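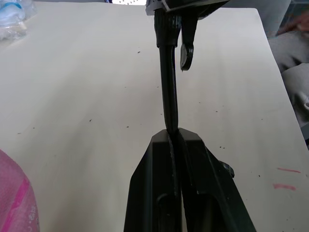
The Wellska arm: a gallery of slow progress

Posted by Jahangir Amarasinghe, Jun 14, 2025

I started building a robot arm in March, on the theory that it would be finished by April. Boateng, the shared workshop where I rent a bench, has been patient about this. The arm is called Wellska, after nothing at all, and so far it has had three elbows. The first one was weak, the second was loud, and the third is on there now and I'd rather we didn't talk about it until it has settled in.

The photos are from the bench, and I haven't tidied up for them.

Jaws shut on the black rod. Holding a thin round thing upright took me 13 versions of the finger shape. Flat fingers let it roll and soft ones let it lean. The specks all over the table are a fair picture of my housekeeping, and the pink streaks won't come off with anything I'm allowed to use indoors.

Wellska's brain is a Flastard board, bought secondhand with a manual for a different board. The wiring is mine, so any smoke is mine too. I keep a log of every grasp the arm attempts, and last week it reached 2559 entries. A good many of them just say "no."

Jaws open, with the rod up against something soft and pink and a brass-colored tube lying in front. Soft things are the current project. Anyone can pick up a block – cloth gives way, bunches up and then slides off in a direction you hadn't planned for.

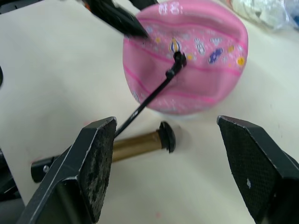
Can you build a gripper like this without a machine shop?

Most of it, and I did. The fingers need a 3D printer or a very steady hand with a file, and everything else on mine went together with hex keys, a small vise and a soldering iron. Expect to spend around 400 dollars if you already own the tools, plus whatever you pay to replace the first motor you cook.

Next up is a new wrist. The current one has a bit of slop in it, which I've been correcting in software, much as you'd fix a wobbly table by leaning on it. A proper bearing is on order from Plemska and has been for a while. Once it's in I'll rerun the last 200 grasps and see whether I've been blaming the wrong joint all spring. My money is on the elbow.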